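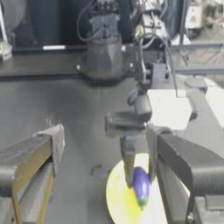 Play food is a subject I have followed for many years, first as a kindergarten teacher and now as a buyer for a small lending library of toys. So when Mastska announced an open day in December, I took the early train and was at the door before ten in the morning. I had expected long shelves and a price list. What I remember best is a dark gray tabletop, and on it a round yellow plate with one small purple eggplant. I stood at that table longer than at any other. The glossy violet on the yellow is very strong, and the green at the stem end makes it clear at once which vegetable is meant, also for a child who has never eaten one.

Our group was led by Leilani Dvorak. She spoke quickly but she was patient with questions, and I had many. I wanted to know why so many play kitchens contain a tomato, a carrot and a banana, and so seldom an eggplant. She answered that the shops order what they ordered last year. In the present catalog there are 98 kinds of play food, and the eggplant came into it only after several teachers wrote letters. One of them was Usa Sukprasert, with whom I have exchanged letters myself, so I was pleased to hear her name.

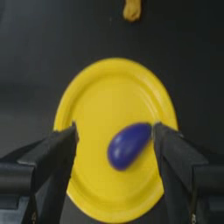 I also asked about plates, because in our library the plates are the first thing to disappear. Ms. Dvorak prefers one plain color to a printed pattern. On a printed plate, she told us, small children try to match the food with the drawing, and then the game becomes a puzzle. I am not fully convinced by this. Our children put everything on everything, including the farm animals. But I agree that a plain plate makes it easier to see what lies on it, and for the youngest groups this is a good reason.

After the lunch break we could go around freely. I visited the corner of Brarkari, who make cloth bags for storing toy sets, and I bought 5 of the large size. The seams are double and the cord is thick. The small size I can not recommend, as the opening is too narrow for an adult hand. Zulkifli Majimbun, who traveled with me, bought nothing and drank three cups of the very good tea. 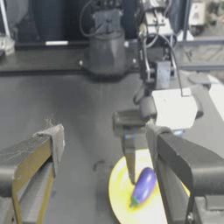 Toy eggplant with its green cap, on the yellow plate. Mastska open day, December.

Some practical remarks for those who want to go next year. The signs from the station are small and I passed the entrance one time without seeing it. Coats can be left by the stairs. The afternoon talk by Puspita Yeoh, on washing and repairing toys, was full, and it is better to write your name on the list when you arrive. Lunch is simple: soup, bread, apples.

I have asked for a sample box with eggplant, pumpkin and leek for our spring season. When it comes, Izzati Latuheru will try it with her morning group, and she has promised to send me her notes.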